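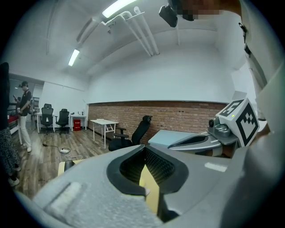
Jornach line, hand gripper stations, August walkthrough with comments. I've been doing safety rounds in this building since before we automated anything, and I can say this is the first checklist in years that I've looked forward to filling out. The packing crew used to spend the day lifting and sorting. Now a good part of the job is showing the robots how it's done, with a pair of grippers in hand, and that changes what I need to look for. Pinch points are smaller but much closer to people's fingers. The floor matters more too: the dark cable with the black plug end and the white adapter or power strip out on the planks are item 6 on this list, and I'd like every shift lead to read that one first.

Inspected by: Ruoxi Dong, floor safety
With: Bijan Rostami, shift lead, Farent room
Marks used: OK / Fix / Watch

BEFORE THE SHIFT

1. Finger pads on all grippers seated, no lifted corners.
OK. Bijan has people run a thumb along the pad edge before they pick the tool up, and they really do it. I watched 4 in a row without anybody being reminded.

2. Fingers open and close without sticking.
OK on every tool except the one with green tape on the handle, which drags a little on the way back. Tagged and put on the Kusura shelf. Please leave it there until the tag comes off.

3. Marker cubes tight, faces clean.
OK. Wipe with the dry cloth only. Somebody had been using the desk spray, and it leaves a film.

4. Camera mounts snug, no sharp edges where a sleeve or wrist can rub.
Watch. No sharp edges found. Two mounts could be turned a quarter inch by hand. Bijan tightened both while I stood there. Check again next round.

5. Headgear fits, straps not twisted.
OK. The new padding is a huge improvement! Last round I had three complaints about sore foreheads and this time none. Keep writing those complaints down, they are the reason we got the padding.

FLOOR AND FURNITURE

6. Cables off the walking path or covered.
Fix. People in this job look at their hands, or at the thing they're picking up, and hardly ever at their feet. In the old packing setup a cable on the floor was a nuisance. With a tool in each hand you can't catch yourself, so I'm treating it as the top item. Cord covers are in the Stamatopoulos cabinet, second drawer. If a station moves, the cover moves with it. Unplug what isn't in use and coil it up on the table.

7. Chairs pushed in or parked against a wall.
Watch. Wheeled chairs drift. When a session starts, any chair that isn't being sat in goes to the wall, backs in, arms clear of the walkway.

8. Boxes under desks pushed all the way back.
Watch. Fine as long as nothing sticks out past the desk legs. Feet find them otherwise.

9. Tables steady, height set for the person working.
Fix. We set heights at the start of the project and then people swapped stations. Bijan is shorter than the person who had his table before him and was working with his shoulders up by his ears. We lowered it to 38 inches and he grinned like I'd given him a raise. Everyone should get this done. It takes 3 minutes, and there's a tape measure on a hook by the door.

10. Lights working, no glare on the table tops.
OK.

PEOPLE AND WORK HABITS

11. Arm's length between two people working with grippers.
Watch. When two people reach for the same thing the tool tips can meet before either of them notices. Say "reaching" out loud. It felt silly to everybody at first, me included, and now it's just how the room sounds.

12. Phones put away or used well outside the work area.
Watch. I have no problem with anyone checking a message. Step back from the tables, finish, then come back in. Anyone passing through the room with a phone up should go around the outside, and that includes managers.

13. Breaks taken on time.
OK, and I'm glad to write that. We allow up to 40 minutes of tool time before a rest, then hands empty and shoulders loose. Under the old setup people skipped breaks to keep up with the belt. There's no belt pushing anybody now. If a session runs long because the task isn't going well, stop anyway and pick it up after.

14. Loose sleeves, lanyards and bag straps clear of the tool.
OK for everyone holding a gripper when I came by. Backpacks go on the hooks before you start.

15. Crew knows who to tell when something feels wrong.
OK. I asked people at random and they all pointed at Bijan, who pointed at me. Good enough, though I'd like the phone list back up by the door.

COMMENTS FROM THE CREW

"My back feels great. My thumbs are what I notice now. Could we rotate stations at lunch?" — Yes, I think so. Bijan is writing up a rotation and I'll look it over.

"I was worried this would be a job for computer people. It's mostly knowing how to pick things up, and I've done that for years." — I hear this a lot and it makes me happy every time.

"Who decides when a gripper is worn out?" — You do. Tag it and take another. You won't be asked to explain.

"Do the robots come into this room later?" — Not in this round. If that changes there will be a separate checklist and a walkthrough with everyone before anything gets plugged in.

OPEN ITEMS

Item 6, cord covers: Bijan, before the next shift starts.
Item 9, table heights: all leads, own stations.
Item 2, green tape gripper: with the repair bench.
Item 15, phone list: me.

Corrections or additions can be written in the margin of the printed copy by the door. I read all of them.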